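The steps are finished (well, finished enough)

8 November 2023

So the big lumber project is done, and my back would like everyone to know it. If you read the August post you'll remember I was going to knock out a platform for the bedroom in one weekend. Ha! It took a lot longer than that, mostly due to me cutting the first set of boards to the wrong length and sulking.

Quick recap for anyone new. I have a humanoid at home that I call Malabanan, and what I want it to do, eventually, is deal with the bed. Straighten the duvet, move the pillows, pick up whatever I threw there in the morning. From the floor it never worked well. It had to bend so far at the hips to reach across that the balance code spent all its time panicking, and I spent all mine grabbing the tether. Kenneth Cabrera, who has the bench next to mine at the shared shop, looked at my videos and said "why don't you just bring it up to the bed?" I was annoyed for a whole evening, then I went and bought pine.

It's two levels, a taller part and a lower block sticking out in front, so from the top it's shaped like an L. The top is pretty much level with the mattress. I left the boards rough and unfinished, and I left gaps between them too, which I thought might catch a toe but I like the look and I'm too lazy to redo it. No paint! Paint is slippery and I also don't own any.

The screws were the annoying part. I wanted it stiff, so I kept adding more, and I went through 800 of my box of 1000 if you count the stripped ones. The first version still squeaked and had a tiny bit of flex in the middle, which I couldn't feel standing on it myself but the ankle controllers sure could - the knees would start this slow little wobble that got bigger and bigger. Two extra braces underneath fixed most of it.

Then there's the software. I'm running Fasine for the walking side and my own messy scripts for the arms, and Fasine really wants to know how high each step is. I measured with a tape, typed in the number, and it was off by 2 mm from what the feet were telling it. Fine, I let it believe the feet. 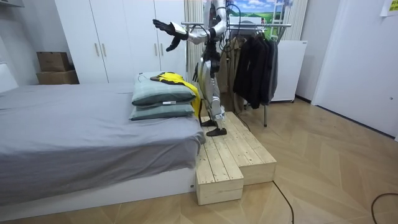 Getting the arm out over the mattress without the hips sliding the other way is what I'm working on now. My trick for the moment is to make it move slowly, with 30 seconds for a full reach, and to put one foot a little ahead of the other. Kenneth thinks I should shift the weight first and reach second. He's probably right, but I want to try both at once before I give up on it.

Next up is grasping. Pillows are soft and the hands have opinions about soft things, so I'll start with clothes and see how that goes. I also need to do something about the cables on the floor before I trip on one again. If anyone has a good cable cover that doesn't wreck parquet, leave me a comment!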